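**kabbaj_lat** · marzo

Llevo tres semanas enseñándole tareas al brazo simulado y por fin tengo algo que contar. Grabé 217 demostraciones por teleoperación de «guarda las cosas en la cesta», todas con mando 3D, y la política entrenada resuelve ya bastantes casos que no vio nunca. ¡La primera vez que la vi corregir un agarre a medias casi tiro el café! Duda: ¿seguís grabando en simulador o pasáis pronto a guiar el brazo de verdad con la mano?

---

**sointu_m**

Enhorabuena, 217 a mano es paciencia. Yo soy del equipo de guiar con la mano. Agarras la muñeca, lo llevas y notas el peso y los topes. Con el mando siempre me quedan trayectorias a tirones.

---

**karabo_e**

> Con el mando siempre me quedan trayectorias a tirones.

Eso es el filtro, no el mando. Baja la ganancia y graba a 5 Hz menos de lo que tengas ahora, verás. Además, guiando con la mano sales tú en la cámara de la escena y luego la política echa de menos tu brazo, jaja. Me pasó en Borkowska y tuve que repetir 348 episodios.

---

**sointu_m**

Pues reproduces la trayectoria sin ti delante y grabas la cámara en esa segunda pasada. Se hace de toda la vida. Lo del filtro lo pruebo, pero no me convence: el retardo sigue ahí.

---

**dzifa.odoi**

Yo empezaría por mirar las demos malas. Quité siete en las que había chocado con el borde y mejoró más que añadiendo cincuenta nuevas. @kabbaj_lat, ¿variáis la posición de los objetos o están siempre igual?

---

**karabo_e**

Yo las malas las dejo si acaban bien. Ahí aprende a recuperarse.

---

**dzifa.odoi**

Si hay recuperación, de acuerdo. Un golpe contra la cesta y seguir como si nada no enseña gran cosa.

---

**kabbaj_lat**

@dzifa.odoi La posición de los objetos la sorteo en cada episodio, y la de la cesta apenas la muevo, que ya me da bastante guerra. Lo que más me ha costado enseñar es la bajada: si entras torcida, un dedo pisa el borde y adiós episodio. Ahora bajo la pinza en vertical hasta meter los dos dedos por la boca de la cesta verde, y dejo la manzana, la Fanta y la Sprite bien separadas por la mesa para que cada agarre tenga sitio. Esta noche grabo otra tanda con el filtro de Karabo y subo las curvas.

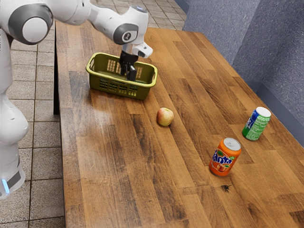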